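4.2 Comparing the two finger sets

We now turn to the part of the study we most looked forward to, the side-by-side trial of the two finger sets on the Rotia arm. Both sets mount on the same Dalance parallel gripper, so the wrist camera, the controller and the grasp planner could stay exactly as they were in Section 4.1. Set A is the bare molded finger that ships with the gripper. Set B is the black tapered finger with the glossy skin, developed by the second author (Sugden) during the winter and finished in January.

Each set was run on 8 household objects, with 60 grasp attempts per object. The operator placed the object by hand, stepped back, and started the controller. An attempt counted as a success if the object was lifted clear of the table and held for 5 seconds. Slips during the hold were logged separately, because a slow slide and a missed grasp tell us very different things about a finger surface.

The results were a real pleasure to work through. Set B did better on every smooth object, and the gain was largest on the glass jar, which Set A dropped so often that we had first planned to leave it out. On the cloth items the two sets were nearly even. The one object where Set A came out ahead was the deck of cards, and we think the rounded tips of Set B are to blame: they touch a flat edge over a very small area, and the deck tends to turn between them.

A question raised early on by the first author (Mutiso) was whether shiny fingers would upset the wrist camera. The Cunha tracker finds the fingertips in each image before it plans a move, and it had only ever been tuned on dull surfaces. Figure 5 shows the wrist view with Set B mounted and nothing in the grasp.

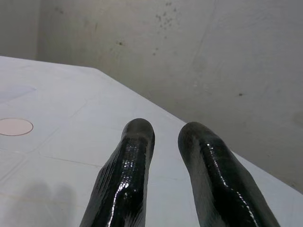 Figure 5. Wrist camera view of Set B, open, over the white tabletop. Bright highlights run along both fingers; the tips are darker and reflect less.

We tested the tracker with its default settings and then with the highlight filter from the Lomton toolbox switched on. With the defaults, the tracker sometimes locked onto a reflection partway down a finger and placed the tip too low. The filter cured most of these errors at a small cost in speed, and all grasp results reported in this section were collected with it on. We were delighted that such a simple fix was enough, and we did not need to retrain anything. The remaining errors came mostly from attempts in which a dark object sat directly behind a fingertip, a case we return to in Section 5.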